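Noden 2.1: pose tracking and episode replay for hand-held grippers
Reviewed 15/02/2019

Noden is a desktop package from Skisby that takes wrist-camera video from a hand-held gripper, estimates camera pose and finger opening, and exports both to a planner. We have run it since August on the Cevwood bench, feeding the open-source Zúñiga controller. A single-seat license costs $2,095.

Installation took one afternoon. The finger calibration wizard wants a sequence with the jaws open over a bare surface, then a slow close. It fits a pad model to each side separately, and the two sides need not match in brightness. Ours don't.

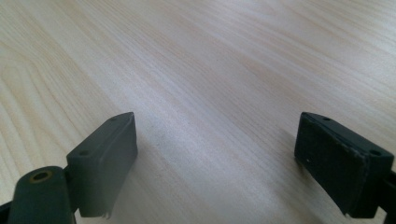
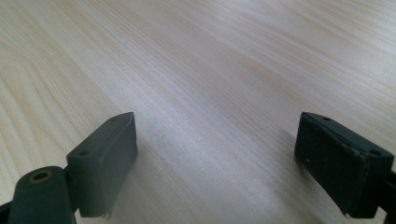 Jaws apart over bare wood, the view the wizard asks for first.

Finger opening is the strong part. Across 464 episodes the estimate was lost in 6, all with a glossy object between the pads. Recovery is automatic, but the gap is filled by linear interpolation and flagged only in the log file. I would prefer a flag in the exported data.

Pose tracking is weaker. The tracker relies on corner features, and wood grain supplies long parallel edges with few corners. Drift along the grain direction was plainly worse than across it. Adding printed markers at the table edge fixed most of this – at the cost of keeping them in view. The manual mentions the problem in a footnote.

The replay tool is good. Scrubbing is smooth up to 400 episodes per project; past that, the index rebuilds on every open, and we split our projects to avoid it. Export to Zúñiga needs a short script to swap the quaternion order.

Recommended for grasp timing and jaw control. For full trajectories on a plain tabletop, budget for markers or a second pose source. Version 2.2 is supposed to accept external pose input – I have not tested the beta.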